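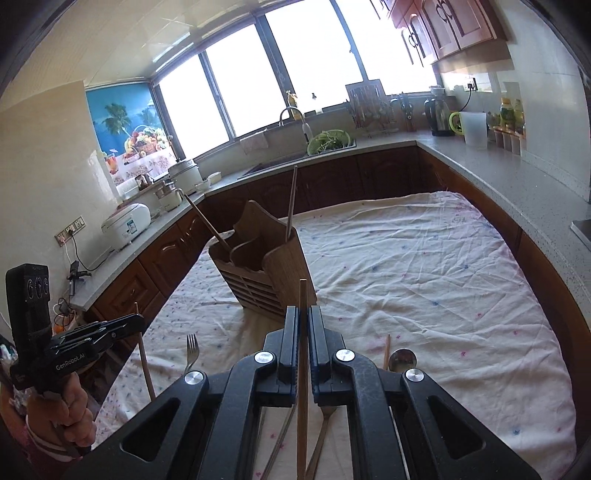

September 14, 2025
Ewan Kerslake

Okay, writing this up while it's still fresh, and before I talk myself into thinking it was the chopsticks' fault.

Short version: the right-hand gripper lost its zero partway through the utensil sorting and I didn't catch it. Episodes 1000 through 1151 have jaw widths I don't trust. The video is fine and the poses look fine, but the number that says how far open the jaws are is wandering, and on a chopstick that number is pretty much the whole job.

How I found it: I was scrubbing through the widths on the laptop between batches (should have been doing that all along, I know) and the closed reading on a chopstick had crept up to what I'd expect for a fat spoon handle. Went back and plotted closed width per episode. Flat as a pancake up to 1000, then a little step, then a slow climb with a few more steps in it. Left gripper flat the whole way. So it's mechanical, and it's on one side.

First guess was the jaw pads, because we had a pad peel in August and it looked a bit like this. Checked them with a torch and pushed on them with a thumbnail. Both stuck down properly. Second guess was the pivots. No slop I could feel, and the linkage still closes evenly from both sides. Third guess was the encoder magnet, and yep, there it was. The little grub screw on the magnet collar had backed out, and I could turn the collar on its shaft with two fingers. Every hard squeeze was nudging it round a hair. The steps in the plot are probably me dropping the jaws shut on nothing, which I do when I'm bored. Will try to stop doing that!

What I did about it:

Took the cover off, cleaned the shaft, and put the screw back in with a dab of the blue threadlocker. Left it to sit while I had lunch. Re-zeroed with the jaws shut, then with the Heltberg gauge block in, then shut again. Did 20 hard closes and zeroed again, and it came back to the same reading. Did another 20 out of spite. Same.

Then I ran a handful of picks from the cloth, just chopsticks into the holder, and the closed width stayed put. I'm calling it fixed for now, but I want a longer run before I believe it.

Something else I noticed while poking at it. Chopsticks really are a nasty test for this. They're so thin that a small offset eats most of the reading, so the fault shows up there long before you'd see it on a ladle or a fork handle. If I'd been doing mugs all morning I might have gone right past 2855 without a clue. Might be worth starting every session with a chopstick pick on each hand and looking at the number. Takes no time.

The cloth isn't helping either, mind you. The tips catch in the creases when I come in low, and I end up squeezing harder to drag the thing free. Dlamini wants the cloth kept for variety and I see the point, but I've been leaning on the jaws more than I would on bare tabletop, and that can't have been kind to a loose collar.

Open stuff:

- 1000 to 1151 flagged, not deleted. Dindale reckons the widths could be rebuilt from the video. Maybe. I'd sooner just record them over.
- Left gripper collar not opened up yet. Its plot looks clean but it came in the same box, so it gets threadlocker too.
- Ask Tultstead if they've changed the screws. This one looked shorter than the ones in the spares tin.
- Add a closed-width check to the end-of-batch script. I said I'd do that in August. Sigh.
- We're nearly out of the blue stuff.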